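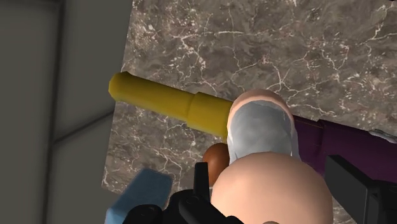 Sim view, hand camera: two fingertips at the wide end of the yellow cylinder, on the marble countertop.

Skorkus grasp rules, README

Hi! I keep this file for anyone adding episodes to Skorkus, our set of simulated hand episodes on cluttered counters. Please read it before you push anything (it's short, I promise).

What's in the box: 34 episodes, all rendered, all recorded from a camera on the hand. Fingers will hide things. That's fine, leave those frames in!

House rules, mostly borrowed from the Nartey checklist and then argued over in July:

Name the target before you start. "Yellow cylinder" is a good name. "Tool" is a guess, so keep it out of the label.

If an object is half hidden, tag it partial. Don't fill in the shape from memory – I did this for 8 episodes and had to redo every one.

Contact with anything besides the target gets logged, even a light brush.

Failed grasps stay in. Mark them failed and move on.

Two people check each label. If they disagree, write both down and I'll sort it out.

Known gaps: all the counters are hard and flat, and I haven't tried the Murkanton hand model yet. Don't use these episodes to set force limits on a real arm, please!

Format notes are in the Lonevum folder, version 2.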